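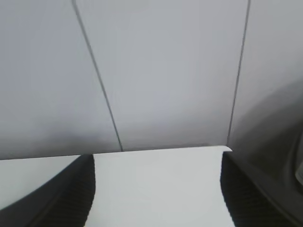

White sheet between the ribbed pads, gray panels behind.

Rules for grasping thin and shiny things

November 22, 2020

I keep a short set of written rules for the manipulation cell. The first version dates from July and was one page. It has been rewritten twice, mostly to remove things that were true only of one gripper. What follows is the current version with my notes. It assumes a parallel gripper with ribbed pads, a wrist camera and a plain light work surface.

Scope

The rules cover two classes of item: flat sheets (paper, card, thin plastic) and polished metal vessels. Boxes and soft goods are in a separate document that I have not touched in months. The control software is Paren, and run records go into Ivden. Neither matters much to the rules, except that Paren takes force limits per item class and will accept a blank field without complaint. Do not leave the field blank.

Sheets

Set the closing width before the approach, then reduce it in small steps. A sheet held edge to edge between two fingers will bow if the fingers travel too far, and a bowed sheet changes its apparent height in the wrist view. Stop at the first sign of a lifted corner and log the width at that point.

Write down which edges are in contact. "Grasped" is too vague for a log entry. I use "edge grip" for opposite edges and "pinch grip" for the two faces, and I reject entries that say neither.

White on white is permitted. It is a hard case for any segmentation step and should be represented, but tag it. We capped it at 200 runs per sheet type, after which the extra runs stopped changing the results for us.

Do not reuse a creased sheet under the same item number. A crease stiffens the sheet along one line and the grasp is no longer comparable.

Metal vessels

Most of my revisions went into this part. Brushed or polished steel gives bright streaks that move with the camera, and any estimate that relies on surface features will follow the streak in place of the wall. The rule is to take the pose from the rim. The rim is a continuous curve, and it usually has a thin edge highlight that can be traced even when the body is useless.

Keep a clear gap between finger and rim until the pose has been confirmed in at least 4 consecutive frames. On contact with metal, approach speed is limited to 30 mm/s. Besson, the older checklist we inherited, had no limit at all, and its authors presumably owned better pads.

Exposure is locked before the first run of a session. Auto exposure will darken the whole view when a highlight enters, and the finger then disappears into its own shadow.

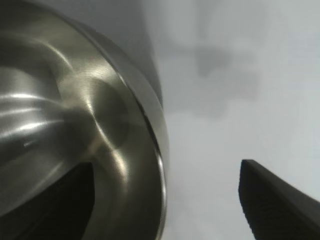 Pads and records

Inspect the ridges every 600 cycles. Dust in the grooves lowers grip on card well before it shows on anything heavier. Clean with a dry brush and note the cycle count.

Failed grasps stay in the record with the same fields as the others. The export to Jokine drops any run with no end state, so fill in the end state by hand if the controller did not write one.

Open item: the sheet rules say nothing on humidity. I have a draft paragraph, but no sensor in the cell yet to back it up.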